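Tendari机器人操作软件部 招聘启事

岗位名称：双臂操作软件工程师(感知方向、规划方向、控制方向、工具链方向)
工作地点：Kastthorpe研发中心
用工形式：全职，签订固定期限劳动合同
招聘人数：共10人，各方向名额视应聘情况调剂

一、部门与项目简介

Tendari机器人操作软件部负责公司双臂操作平台的全部上层软件，包括视觉感知、抓取与运动规划、底层控制接口以及数据与调试工具。部门目前的主要任务是Zemusow项目，即面向家庭厨房与小型后厨的食材整理软件。该项目要求同一套软件在不更换末端夹爪的前提下，处理形状、软硬和表面状态差别较大的生鲜食材，并完成取放、分拣和装袋等桌面任务。

Zemusow项目已完成第一阶段的系统搭建，现转入第二阶段。本阶段的测试任务库共收录1036条桌面任务，每条任务均配有初始布置说明、判定标准和失败分类。规划模块的在线重规划周期须控制在100毫秒以内，现有版本在遮挡较多的布置下尚不能稳定达到该指标，相关工作是本次招聘的重点之一。

部门内部使用自行开发的任务编排框架Chmielewska。新入职人员无须事先了解该框架，入职后由所在小组安排培训。

二、岗位职责

感知方向
负责食材及容器的实例分割、位姿估计与抓取点预测；处理透明塑料、反光包装和柔软物体带来的深度缺失问题；维护头部相机与腕部相机的联合标定流程，并对标定漂移进行监测；与规划方向共同确定感知结果的不确定度表示方式。

规划方向
负责双臂协同运动规划与避碰，包括两臂共享工作空间时的优先级分配；改进在线重规划算法，使其满足前述周期要求；编写任务级规划与Chmielewska框架之间的接口，处理执行中断后的恢复逻辑。

控制方向
负责机械臂阻抗控制与夹爪力控制的参数设计和实现；针对易损食材制定夹持力上限及接触检测策略；维护实时控制进程，分析通信抖动、线缆牵拉等因素对末端精度的影响；参与安全停机逻辑的评审和验证。

工具链方向
负责遥操作录制、数据回放、标注与版本管理工具的开发；建设任务回归测试系统，使每次代码合并后均可在仿真环境中完成规定任务的自动评测；维护实验台的部署脚本和日志检索服务，为其他三个方向提供技术支持。

三、应聘条件

（一）基本条件
1. 计算机、自动化、机械电子、应用数学或相关专业硕士及以上学历；具有三年以上相关工作经历者，可放宽至本科。
2. 熟练使用C++或Python，能够在Linux环境下独立完成开发、调试和性能分析。
3. 具备良好的中文书面表达能力，能够撰写设计文档和测试报告；能够阅读英文技术资料。
4. 能够在实验台现场工作，遵守设备操作规程。

（二）分方向条件
感知方向应聘者应有三维视觉或抓取检测项目经历。规划方向应聘者应熟悉采样类或优化类运动规划方法，并在真实机械臂上完成过部署。控制方向应聘者应掌握机器人动力学与力控制，有实时系统开发经验。工具链方向应聘者应有持续集成系统或数据平台的开发维护经验，对机器人背景不作硬性要求。

（三）优先条件
有柔性物体操作、模仿学习或双臂遥操作经验者优先；曾长期维护开源软件者优先；有食品接触类设备开发经历，了解相关卫生要求者优先。

四、工作安排

标准工时为每周五天。各方向工程师均须参加实验台轮值，轮值期间负责任务布置、运行记录和异常上报。部门每周二上午召开技术例会，由各小组汇报上一周的测试结果及代码变更，新入职人员自第二周起参加。

试用期内，每名工程师由一名资深同事担任指导人，并须独立完成一项范围明确的开发任务。任务内容在入职首周书面确定，试用期考核以该任务的完成质量和文档为主要依据，轮值表现作为参考。

五、薪酬与福利

薪酬由基本工资、项目奖金和年度奖金构成，具体数额根据应聘者的学历、经历及面试评定结果在录用通知中载明。公司依法缴纳社会保险和住房公积金，提供带薪年休假、年度体检和补充医疗保险。工作日提供午餐，另按月发放交通补贴800元。外地应聘者入职后可申请单位宿舍，宿舍按申请先后次序安排。

公司支持工程师在完成内部审查后对外发表论文或发布代码。参加学术会议的注册费和差旅费，经部门批准后由公司承担。

六、应聘程序

1. 提交材料。应聘者通过公司网站招聘页面提交个人简历、学历证明扫描件及一份不超过两页的项目说明。项目说明应写明本人在项目中承担的具体工作，如涉及保密内容，请作适当处理后提交。
2. 材料审核。由所报方向的技术小组审核，审核结果以电子邮件通知。
3. 编程测试。测试以线上方式进行，题目与所报方向相关，允许查阅公开文档。
4. 现场面试。面试在Kastthorpe研发中心进行，包括技术问答和一次实验台环节。在实验台环节中，应聘者将获得一段已有代码和一份任务布置说明，须在规定时间内定位问题并提出修改方案，不要求当场完成全部修改。
5. 录用。面试通过者将收到书面录用通知，并按通知要求办理体检和入职手续。

每位应聘者限报一个方向，可在报名表中注明是否接受调剂。材料受理至十月底截止，部分方向名额招满后将提前关闭报名入口，以网站公布为准。

七、其他事项

应聘者应对所提交材料的真实性负责，材料不实者取消录用资格。公司对应聘材料予以保密，未录用者的材料在招聘结束后统一销毁。参加现场面试的应聘者须在到访前签署保密承诺书，未经许可不得在实验区域拍照或录像。

应聘者如因身体状况需要在测试或面试中获得便利安排，请在报名表相应栏目中说明，人力资源部将在面试前与本人联系确认。

关于岗位职责和技术内容的咨询，请在招聘页面选择“Zemusow项目”栏目留言，由软件部答复；关于薪酬、宿舍和入职手续的咨询，请选择“人力资源”栏目。 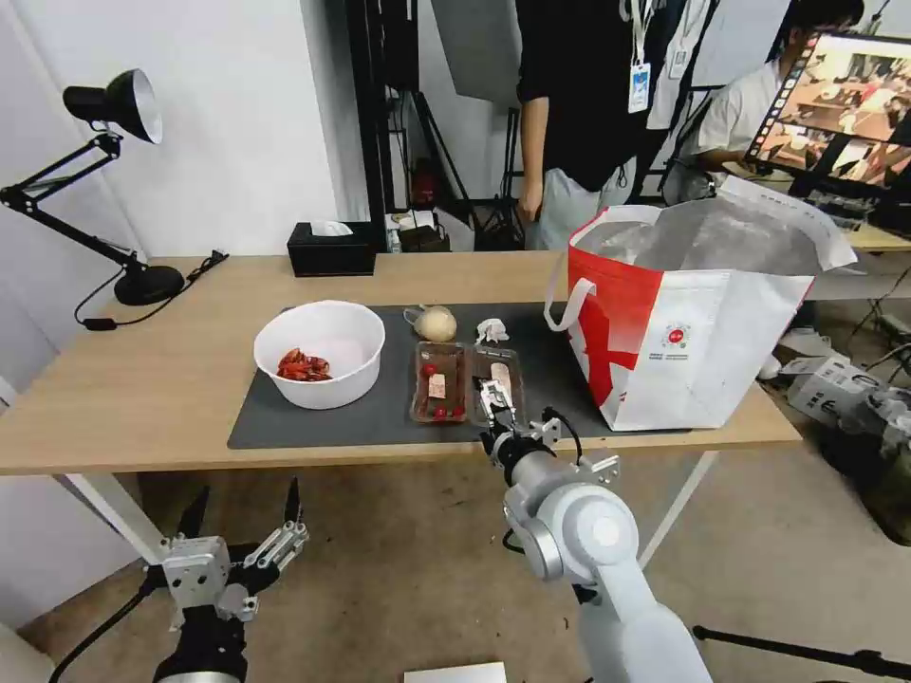 留言咨询在工作日上午九时至下午五时受理，请注明所报方向及联系方式。

Tendari人力资源部
机器人操作软件部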